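2022年7月4日
報道関係者各位・ご近所のみなさま
株式会社ラマナウスカス（Ramanauskas）

白いオープン棚「Ledska」、受付をはじめます
「台所の買い置き、どこに置く?」を一緒に考える会もリンディッツ店で開催

こんにちは、ラマナウスカスで収納まわりの企画を担当しているカースティン・フォーサイスです。いつもは広報の者がきちんとした文章でお知らせを出しているのですが、今回は「棚のことはあなたがいちばんしゃべりたいでしょう」と言われてしまい、私が書いています。はい、しゃべりたいです。少し長くなりますがお付き合いください!

本日より、扉のないオープン棚「Ledska（レドスカ）」の先行受付を開始します。色は白のみ。初回は80台のご用意です。

そもそものきっかけは、私の家の玉ねぎでした。買ってきた袋のまま台所の床に置き、そのうち袋の上に別の袋が乗り、いちばん下から忘れられた芋が出てくる……というのを毎月のようにやっていまして。扉つきの戸棚も使っていたんですが、閉めたとたんに中身のことを忘れるんですよね。それなら見えるところに、ひとマスにひとつずつ置いてみようと思ったのが去年の11月です。

最初の案はマスの大きさが全部同じでした。図面ではすっきりしていてとても気に入っていたのに、同僚のチェ・シューイン（Hsiu-ying Choi）に「これだと大皿が入らないし、瓶を置くと横がスカスカ」と一言で返されました。そのあと仕切りの位置を動かした案を17通り描いて、ようやく今の形に落ち着いています。真四角のマスと、長方形のマスが混ざった棚です。

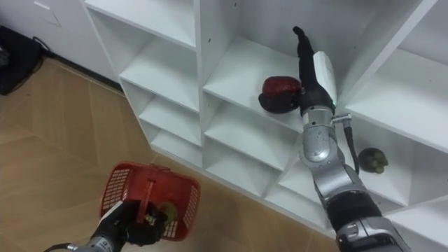

マスが混ざっていると何がうれしいかというと、置く場所を自分で決めたくなるんです。果物は手の届きやすい真ん中あたり、乾物は端の細いマス、鍋は下、というふうに。うちでは夫が勝手に「コーヒーのマス」を決めていて、そこに私がお茶を置くとちゃんと戻されています。（お茶のマスはその隣になりました）

扉がないと散らかって見えませんか、というご質問は、社内でもさんざん出ました。正直に書くと、詰めこめば散らかって見えます。私のおすすめは、何も置かないマスをいくつか残しておくことです。買い物から帰ってきて、とりあえずのものを置ける場所があるだけで、夕方の台所がずいぶん楽になります。全部埋めたくなる気持ちもよくわかるんですけどね!

それから、かご。今回のお知らせで棚と同じくらい話したいのが、かごなんです。棚の前に立つとき、手に小さな買い物かごをひとつ提げておく。しまうときはかごから棚へ、使うときは棚からかごへ。台所とのあいだを何度も往復しなくて済みますし、床に物を仮置きするくせもなくなりました（私の場合です）。持ち手のついた、片手で提げられるくらいのものが使いやすいと思います。

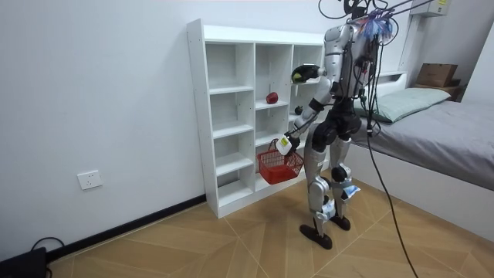
白いオープン棚と、赤い網目の買い物かご。真ん中の列の棚にりんごがひとつ。

色はどんなかごでもかまいません。でも白い棚に赤はよく映えますよね。りんごの赤も同じで、ひとつ置いてあるだけで「あ、りんごあるな」と遠くから目に入ります。見えていると食べるんです。これは本当に、うちの子どもたちで確認済みです。

置き場所についても少しだけ。棚は壁に寄せて使っていただく前提で考えています。幅木のあるお部屋では、棚の背と壁のあいだにすき間ができることがありますので、ご注文の前に幅木の厚みと、コンセントの位置をメモしておいてください。コンセントをふさいでしまってから気づくと、中身を全部出すことになります。私は二回やりました。

しまう順番は、わが家ではこうしています。
まず買ってきたものをかごに入れたまま、棚の前まで持っていく。
重いものをいちばん下の段へ。
早めに食べたいものを、目の高さに近いマスの手前側へ。
残りはあいているマスへ、ひとマス一種類で。
最後にかごの底をのぞく。（レシートと、ときどきにんにくが残っています）

ひとマス一種類、というのはけっこう大事にしているルールです。りんごのマスにレモンを足すと、次の日にはなぜか輪ゴムと電池も入っているんですよ。緑の果物が増えたら、緑の果物のマスをつくる。それくらい大ざっぱで大丈夫です。チェはもっときっちりしていて、マスごとに小さな紙を敷いて季節で替えているそうなので、こまめな方はぜひ真似してみてください。

お手入れは、乾いた布でさっと拭くだけにしています。果物を置いたマスは、食べ終わって空いたときがふきどきです。角のところは布を指に巻いて、くるっと。奥までしっかり手を入れて拭いてくださいね。白いので汚れはわりと正直に見えますが、見えるぶん気づくのも早いです。

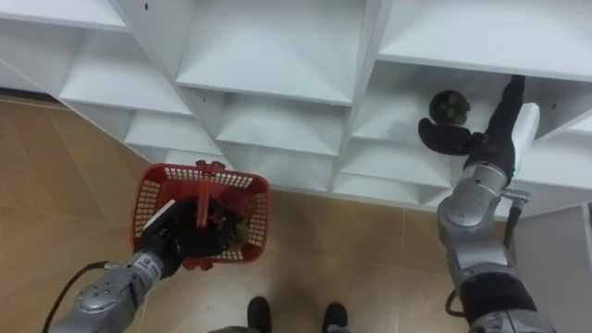 「しまう会」をリンディッツ店でひらきます

先行受付に合わせて、リンディッツ（Linditz）店で小さな会をひらきます。名前はそのまま「しまう会」。棚の前で、実際に果物や乾物をかごから出して、どのマスに置くかをみんなでああだこうだ言いながら決めていく、それだけの会です。立派な講義はありません。参加費はおひとり600円、お茶がつきます。

ご自宅の台所の写真をお持ちいただければ、チェと私で一緒に置き場所を考えます。片づける前の写真で大丈夫です。むしろそのほうが話がはずみます! お子さま連れも歓迎で、お子さまの参加費はいただきません。日程は店頭の掲示でお知らせしますので、お買い物のついでにのぞいてみてください。

先行受付について

受付場所はリンディッツ店の店頭です。初回分にかぎり、先行受付でお申し込みの方は店頭価格から2,000円引きとさせていただきます。本体価格と寸法は店頭の案内カードに載せていますので、置きたい場所の幅と高さを測ってからお越しいただけると話が早いです。なお、かごと果物は棚にはついてきません。念のため。

初回分が埋まったあとのお申し込みは、次の入荷の予約として承ります。お届けの時期は、その場で係の者がご案内します。

取材について

取材のご希望もリンディッツ店の店頭で、フォーサイスまでお声がけください。棚の話でしたらいくらでもいたします。マスの割りつけの初期案もとってありますので、ご覧になりたい方はおっしゃってください。大皿の入らない最初の一枚も、ちゃんと残っています。

株式会社ラマナウスカス
収納企画担当　カースティン・フォーサイス（Kirstin Forsyth）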